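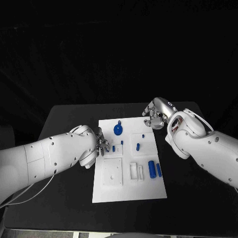
I have been to a good many open days in my time, and the rule is that the better the biscuits, the worse the machine. At Clidus, on the trading estate at the wet end of Tronley, the biscuits were plain digestives still in their sleeves, and I took heart. The robot was in the back room in front of a black curtain, the sort you'd expect a magician to come through. It had two white arms and two silver hands, and between them on a black table lay its day's work: a white sheet with some white plates and frames on it, and an assortment of blue pegs. I have a nephew who was given something very similar for his second birthday. He ate part of it.

The machine is called Millik. I asked why and was given three different answers by three different members of staff, all of them cheerful and none of them any use. Its job on the open day was to pick up blue parts and put them into the white ones, for an audience that had been promised the future of light assembly and had come out on a November morning to get it. The firm had sent out 200 invitations. I can't tell you how many people took one up, but there was a queue for the kettle.

My badge said 3149. I assumed this was a visitor number, and felt briefly that I was part of something enormous, until the woman at the desk explained that it was the code for the toilets.

Kanyarat Chareonsuk runs the demonstrations. She is brisk, wears a fleece with the sleeves pushed up, and has plainly given the same talk to every type of person who can be got to stand behind a strip of yellow tape. There are the ones who build things for a living and want to know about tolerances. There are the ones who buy things for a living and want to know about price. And there are people like me, who want to know whether it has ever hit anyone.

"It's gone into the table," she said. "Never a person. The table has been very good about it."

She has spent seven years on hands. Arms, according to her, are more or less a settled matter: an arm has to get from one place to another without knocking over what's in between, and plenty of firms will sell you one that does. Hands are where the money goes and where the afternoons go too. The pair on Millik come from a small workshop called Saengthong, and they are beautiful objects, all polished joints, like something a Victorian surgeon would have kept in a velvet case and shown to guests after dinner. A replacement finger costs £2000. I put my own hands in my pockets when I heard that and kept them there.

The talk lasted as long as it takes a digestive to go soft in the damp. Then she nodded to a colleague at a keyboard and everyone leaned forward over the tape.

I should describe what happened next as gripping, but it was a good while before anything was gripped. The arms moved out over the table with enormous courtesy. One hand went down towards the sheet, thought better of it, came up the width of a coin and went down again a little to the left. The other waited. I've seen two people try to get through a door together with more urgency. A man beside me in a waxed jacket, who had driven from the far side of the county, whispered "Is it on?" and was shushed by somebody who I think had been wondering the same.

And yet you do watch. It took me a while to work out why. Any of us could have done the whole thing in the time it took the right hand to make up its mind about one peg, and we all knew it, and the knowledge made us generous. The room began to will the thing on, as you do with a small child on a low diving board. When the fingers closed, there was a noise from the crowd which I can only call parental. 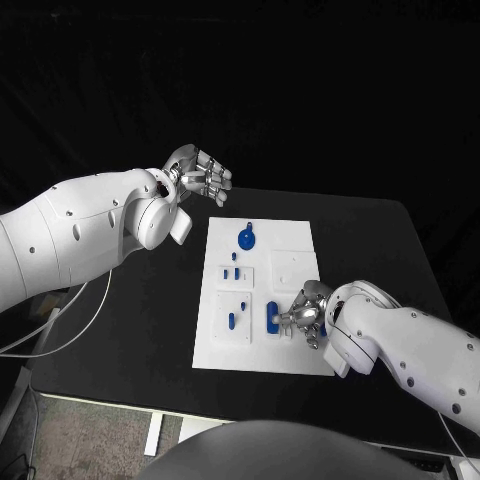 Hayley Entwistle thought we were all being far too kind. A peg in a hole was fine, she told me over the second cup of tea, but in her place the pegs arrive in a bag, in a box, upside down, with two of them bent, and the person who deals with it also answers the phone. She had come to find out whether Millik could manage the bag. She had asked, and had been told that the bag was on the list. She wanted to know how far down the list, and had then been offered a brochure.

I liked her at once. She runs a shop floor where they put together the insides of water meters, and she is so short of people that she would, she said, take on a reasonably alert dog. She isn't against robots. She has two already, both of them in cages, both very fast, and both incapable of doing anything except the one job they were bolted down to do. Every time the meter changes by a whisker someone has to come out in a van. What she wants is a thing that can be shown the new part after breakfast and be getting on with it by lunch, and she is prepared to put up with a lot of dithering to get one.

I took this back to Kanyarat, who didn't argue. She agreed about the bag. She brought up the bent ones before I could. The reason for the pegs and plates, she said, is that they are dull in a useful way. A round peg is forgiving about which way it faces. A block is less so. A knob with a bit sticking out is less forgiving still, and by the time you have worked your way along the sheet you have met most of the small irritations of putting one thing inside another. If the hands can be taught to feel when a part is catching, and to wiggle it as a person would, then some of that carries over to water meters. How much, she wouldn't say. She has been quoted before.

The wiggle is the thing to look out for, should you ever find yourself behind the tape. You or I do it without thinking, every time we put a key in a lock in the dark. You push, it sticks, you ease off, you lean on it from a slightly different angle, and in it goes. Try writing down what your fingers did. Kanyarat makes new starters at Clidus attempt exactly this in their first week, with a door key and a sheet of paper, and she keeps the results in a drawer. The longest goes on for four sides and never gets the door open.

We were allowed nearer for the second session, a few at a time, in the manner of people viewing a monarch lying in state. Close to, it's a more homely business. There are screw holes all over the white casing and thin cables looping down below the arms, and you can see into the works at the wrist, where there's a bit of red among the dark. I found this comforting. A machine you can see into seems less likely to be planning something. There was a small ring on the back of one hand, and I spent some time looking at it to see if it was looking at me.

Somebody asked if Millik minded being watched. Kanyarat said no, but she did. Somebody else asked if it could shake hands, and she said it could, in the same voice my mother used for telling us that yes, we could have the last of the trifle. The question wasn't pursued.

Then they ran it again, and for a moment the left hand had its first finger stuck straight out at the right one, for all the world like a foreman who has spotted a mistake and intends to bring it up in front of everybody. The right hand had hold of something blue and carried on regardless. I've worked in that office.

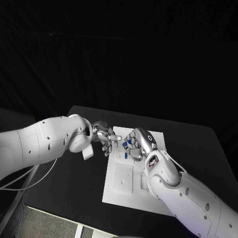 What it's for, and what it costs

The price of the whole outfit was not on the brochure. I asked for it, and was told it depended on the application, as it always has and always will. I then asked what a sensible first application would be, and got a much better answer. Clidus would like to start with small jobs in small places: short runs, fiddly parts, the sort of work that gets done now at a bench by someone with good eyesight and a radio. They don't want the car plants. The car plants have people for that, and those people have lawyers.

As to the someone with the radio, I did ask. Kanyarat's view is that there are more benches than people willing to sit at them, and that the ones who do sit there would be happier deciding what the robot does next than doing it. Hayley's view, delivered while looking for her car keys, is that this is true of her best three and that she wouldn't like to put it to the others. They were both perfectly civil about it. They have swapped numbers, and a bag of meter parts is going to Tronley in the post, bent ones included.

I'd like to be there when it's opened. I have asked, and the matter is, I gather, on the list.

Before I left I had a go myself. They keep a spare set of parts on a side table for visitors, and a pair of thick gardening gloves, the idea being that with the gloves on you have the sense of touch of a fairly good robot. I dropped the first peg. I dropped the second peg on top of the first. The man in the waxed jacket, who had been waiting his turn, leaned over and asked if I was on.

Clidus plans another open day in the spring. Wear a coat, as the back room isn't heated, and be warned that parking is shared with a tile warehouse which takes a strong line on it.

Features > Work and Machines > Out and About

Enjoying our features? Sign up for the weekly newsletter and get one long read and one short one every Friday. You can unsubscribe whenever you like.

Contact us | Copyright 2025, all rights reserved | Back to top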